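Mailing List Archive › Members' Notices › Building Stone and Interiors

To all members of the Vistow Stone and Tile Forum,

The message below was received from a member office in February and is answered here for the benefit of the full list.

> We are specifying veined marble for the ground floor of the library extension at Dulis. The client has asked whether the veins should be treated as cracks for the purposes of the acceptance inspection, and whether the supplier can be required to replace slabs in which they are numerous. The order is for 61 slabs. Does the Forum have a position?

The Forum's position is that a vein is a natural feature of the stone and is not in itself grounds for rejection. Veins form when mineral matter fills an old break in the rock. A crack is an open break. The two can look very much alike from a normal viewing distance, and the inspection should therefore be carried out by hand as well as by eye. 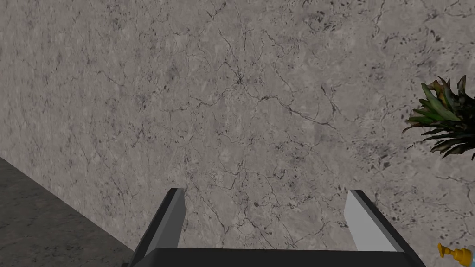
Members are reminded that the purchase contract should state who carries out this inspection and when. The office at Garg recommends that it take place at the supplier's yard, before cutting, with both parties present and a signed record kept for each slab. Claims raised after installation are far harder to settle.

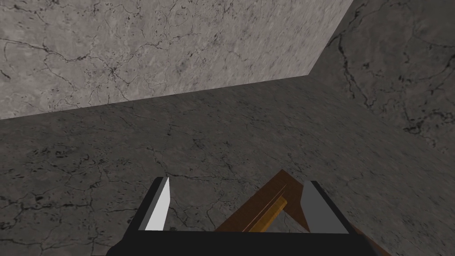
The second matter is layout. Slabs should be laid out dry and approved before any adhesive is mixed, and the approval should cover the way the pattern falls on each wall. A dense cluster of dark lines, such as the one near the upper middle of the paler wall, will draw attention wherever it is placed, and the client should have agreed to its position in writing. The same applies where a light wall meets a darker one at a corner. Where the drawings are silent on this point, the installer is entitled to ask for instructions – and should do so.

On the question of replacement, the Skuredine terms allow a buyer to exchange 2 slabs from an order of this size without charge, on grounds of appearance alone. Any further exchange is at the supplier's discretion. Offices using their own terms should check that a similar clause is included.
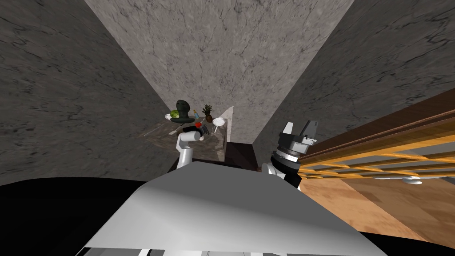
Finally, sealing. Marble in a public building should be sealed before the area is opened, and again at the interval given by the maker of the sealer. Acidic cleaning products must not be used. The cleaning contractor should receive this instruction in writing at handover, and a copy should be placed in the building manual.

Further questions may be sent to the list. Replies are normally issued within the month.

Technical Desk
Vistow Stone and Tile Forum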